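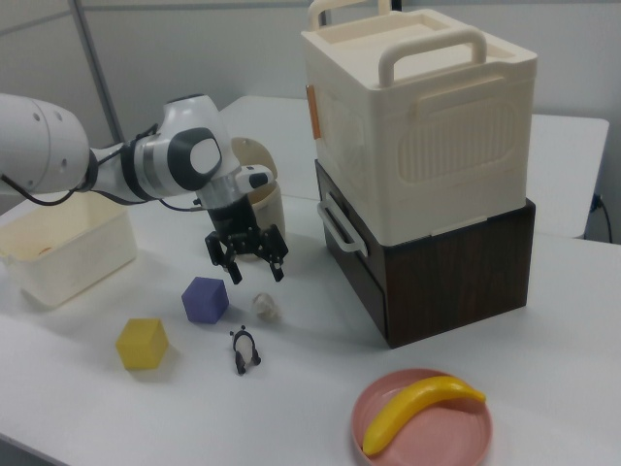
The gripper over the sorting table, with the cubes, the panda and the banana plate.

Review: the Plitholm two-finger gripper, after a summer with a student robotics club
Posted 07/09/2020

I help out with the after-school robotics club at Wetton, and we've been using the Plitholm gripper long enough now that I feel I can say something useful about it. I went looking for reviews before we bought ours and found plenty from people who run labs, and hardly any from people who have to share one arm among 14 teenagers, so I hope this helps somebody in the same boat.

Our project this year is called Sidus (the students picked the name, and I've grown fond of it). The idea is a tidy-up helper: the arm picks small things off a table and puts each one where it belongs. Cubes go in the bin, the toy banana goes on the pink plate, and so on. It sounds easy until you try it with things of different shapes, and that's where you really get to know a gripper!

First, the good. Setup was painless. The bolts lined up with our arm on the first try, the cable reached with some slack to spare, and the students had it opening and closing before snack time, which hardly ever happens with anything we buy. The fingers are simple and strong and they close straight, so cubes are a joy. We kept a log of every grab the students made, and by the end of August it had 1,138 lines in it. Cubes almost never gave us trouble, even when one was sitting at an odd angle to the fingers.

The banana was harder. Grab it in the middle and it's fine, but grab it near a tip and it swings around and slides out, and then you have the whole club groaning at once. The little panda is harder still. It has arms and legs going every which way, and the fingers are flat, so they tend to catch a foot and let go of it. The small see-through ball was the worst of the lot. We cut thin strips of rubber shelf liner and taped them to the insides of the fingers for those sessions, and that made a real difference. I do think a gripper at this price ought to come with soft pads in the box. Plitholm sells them separately, in packs of 4, and we went through two packs.

The manual is my other complaint. It runs to 50 pages and the part you need most, how to set the closing force, is tucked away near the back under a heading I would never have thought to look for. One of our older students rewrote that section on a single sheet and we keep it in the drawer.

Before this we had the Phan gripper, which is lighter and a good deal quieter — I miss that part, I'll admit, when I'm trying to talk over it. But the Phan never held its settings from one meeting to the next, and we lost so much time getting it back to where it had been. With the Plitholm we switch on and start work, and for a club that only has the room until dinner, that counts for a lot.

Would I buy it again? Yes, with a pack of pads added to the order. If your students are only going to stack blocks, you could spend less and be perfectly happy. Four stars out of five from me, and the students voted for four and a half.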